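The Last Week at Heltura

The ferry to Heltura stopped taking cars in February, so I walked on with one suitcase and a box of light bulbs. The man at the rail asked if I was moving in. I told him I was closing up a house.

My aunt had lived at 457 Trulow Road for most of her life. The house had green shutters and a porch that leaned toward the water. She had left me a key, a list, and a jar of coins for the ferry. The list was written on the back of a seed packet. It said to drain the pipes, give the piano to the school, and write to Orkari.

I drained the pipes on the first day. It took longer than it should have because the valve was behind the stove and I had to empty the pantry to reach it. There were beans in there older than I was.

The school sent two boys and a truck for the piano. They got it down the steps with blankets and a rope. One of them played a few notes on it in the road before they drove off. It was badly out of tune. I stood on the porch until the truck went over the hill.

That left Orkari. I didn't know if Orkari was a person, a town, or a company. I looked through her desk and found bank slips, a map of the harbor, and a bundle of envelopes tied with kitchen string. Every one of them had come back unopened. They were all addressed the same way, in her square printing: Orkari, Box 719, Iyer Landing.

I put them on the table and made coffee. It got dark. I thought about burning them, and then I thought about reading them, and I did neither.

In the morning I took the early ferry across to Iyer Landing. The post office was one room with a heater and a calendar. I asked the woman at the counter about Box 719. 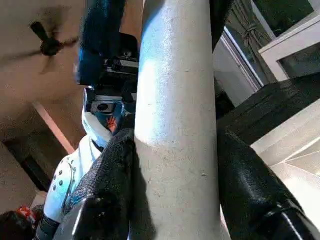 She said it had been closed for years. She said the boat was sold, too, and I asked what boat.

"The Orkari," she said. "She carried mail and five passengers. Your aunt used to work on her. She cooked."

I asked who would have picked up the letters.

"Whoever was on board," the woman said. "They all shared the box."

I had the bundle inside my coat. I asked if she knew where the boat was now, and she wrote the name of a yard on a slip of paper. It was two hours north by bus. The next bus left at noon.

I bought a sandwich and sat on the bench outside with my collar up. A dog came over and sat on my foot. When the bus came I got on and paid the driver out of my aunt's jar.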